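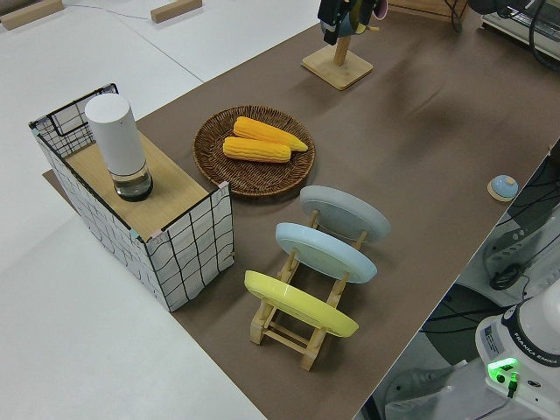 Call for Participants: Bimanual Kitchen Tasks, Spring Student Project

Bovthorpe College, Department of Mechanical and Electrical Engineering
Project name: Skirari
Application deadline: see "How to apply"

The Skirari project is taking applications from students for its spring session, which starts in March. Participants will operate a two-arm robot station by teleoperation, record task demonstrations, and use the recordings to train and test control policies. The project can be taken for 3 credits or joined as an unpaid extracurricular. The workload is the same in both cases.

The project is supervised by Guangming Yan. Lab sessions and scheduling are run by Nerys Kemeys.

Background

Last fall the group worked on single-arm pick and place. The spring session moves to tasks in which the two arms have separate jobs and have to be kept out of each other's way. The test case is a small kitchen layout: a cabinet with a handle, a dish rack with plates, a mug tree, a tray of corn, and a toaster oven to one side. A typical task has one arm working the cabinet while the other handles a plate. Most failed runs in the pilot came from timing. One arm finished early, the operator's attention moved to the other, and the first drifted off its hold.

The pilot produced nearly 200 usable demonstrations. They are stored on the Harries server and will be open to all participants from the first session.

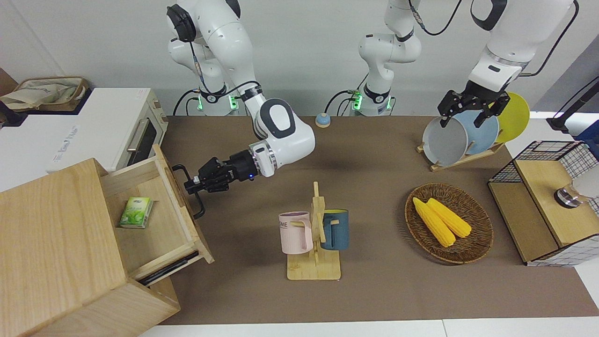
What participants will do

Each participant joins a pair. One person operates while the other runs the recording software, watches the safety stop, and keeps the log. Roles switch halfway through each session.

Over the session a pair will:

Complete operator training and pass a short practical check.
Record demonstrations for the tasks assigned to the pair.
Label each run as success, partial, or failure, using the project's written criteria.
Train at least one policy on the group data and test it on the station.
Write a short report with the results, including the failed runs.

Object placement is changed between sets according to a placement sheet. The plates, the mugs, and the tray all have permitted areas on the mat, and the sheet gives the position for each set. Participants are expected to follow it closely. A set recorded with the tray in the wrong area has to be repeated.

Handles get a large share of the practice time. The approach angle has to be close to correct before the fingers close, and an operator who is a little off will load the wrist as soon as the arm starts to pull. Plates are the second difficulty. They stand on edge in the rack, one close behind another, and the gripper has to take the rim of one without pushing on its neighbor.

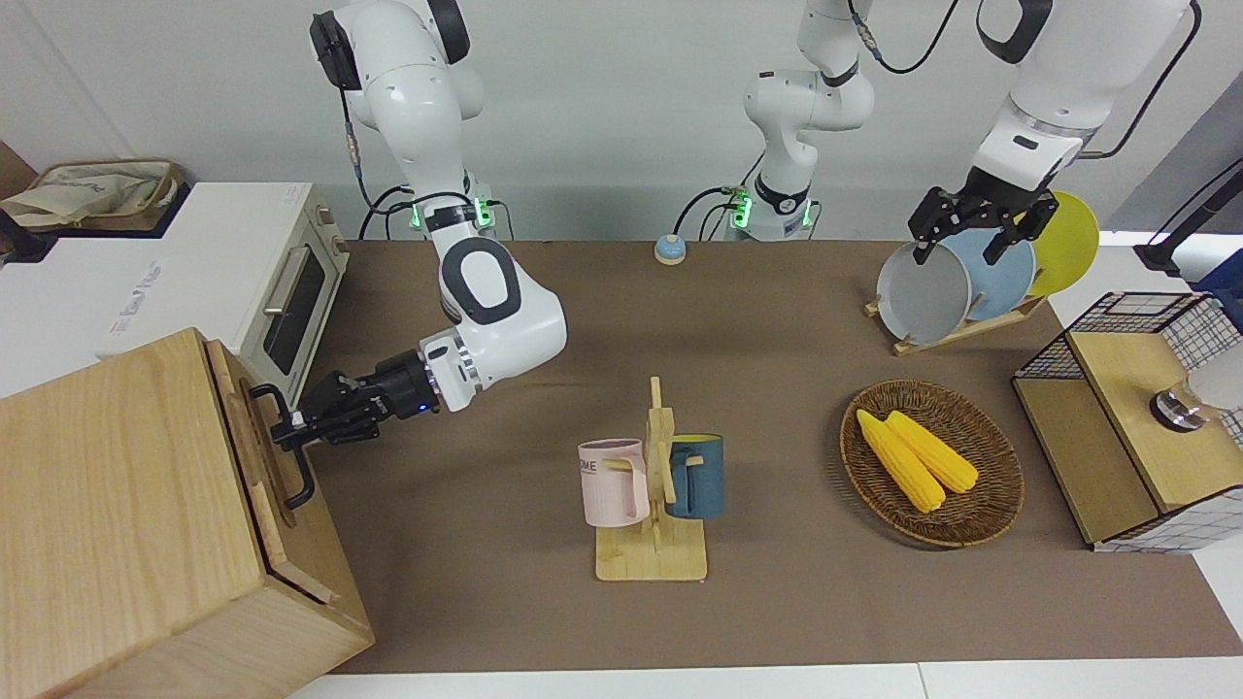

Operators should expect the first few hours to be slow. In the pilot, most people could manage one arm after a single session and needed several more before they could run both with steady motion. Speed is not graded. Runs with long pauses are acceptable if the pause is noted in the log, but runs with sudden corrections usually have to be dropped.

Who can apply

Applicants must be enrolled at Bovthorpe for the full spring term and be at least 19 years old on the first day of the session. All majors are considered. The following are required:

Basic Python, enough to read a script and change its settings.
Completion of the general lab safety course, or a booking for it before the first session.
Availability for one fixed lab slot per week.

Experience with ROS, motion planning, or machine learning is useful but not required. Students who took part in the fall session may apply again and will be placed in mixed pairs with new participants.

Applicants who cannot use a standard hand controller should say so in the application. The station also supports a second input device, and sessions can be arranged around it.

Schedule and workload

The session runs for 7 weeks. Each pair has one lab slot per week, plus a group meeting where recorded runs are reviewed. Labeling and training jobs are done outside the slot on the department machines. Two missed slots without notice will end a pair's place on the schedule.

The start of every slot follows the same order. The log keeper checks the placement sheet, the operator brings both arms to their start poses with the grippers open, and the first run is recorded only after both people have confirmed the layout. 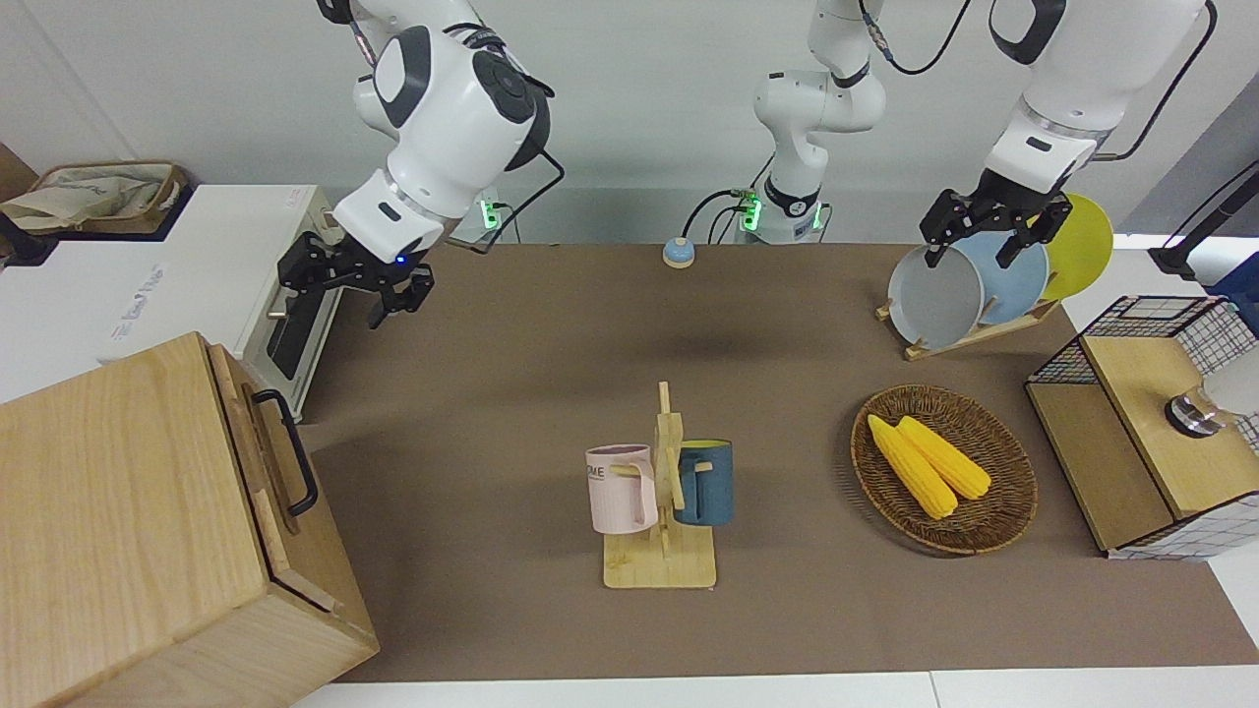 Resetting the objects takes up more of a slot than most people plan for. Pairs should leave time at the end to return the layout to its first position on the sheet — the next pair will begin from there.

Assessment

Credit students are graded on the practical check, the quality of the log and labels, and the final report. The success rate of the trained policy does not affect the grade. Extracurricular participants receive written comments on the same items.

Data and software

All recordings are made with Plitari, the group's own logging tool. It saves joint positions, gripper state, and camera streams for each run. Operators' names are replaced with a code before the data is shared within the college. Participants keep the right to use their own recordings in coursework and portfolios.

How to apply

Send one PDF to the project office containing:

A statement of up to one page on relevant coursework and reasons for applying.
An unofficial transcript.
Lab slots you can attend, in order of preference.
Your choice of credit or extracurricular.

Applications close on February 28, 2024. Short interviews will be held at the station, and each includes a few minutes of supervised practice with one arm. No preparation is needed for this part. Places are offered in pairs, and applicants who want to work with a particular partner should name that person in the statement.

Questions about credit go to Guangming Yan. Questions about slots, access, or input devices go to Nerys Kemeys at the project office.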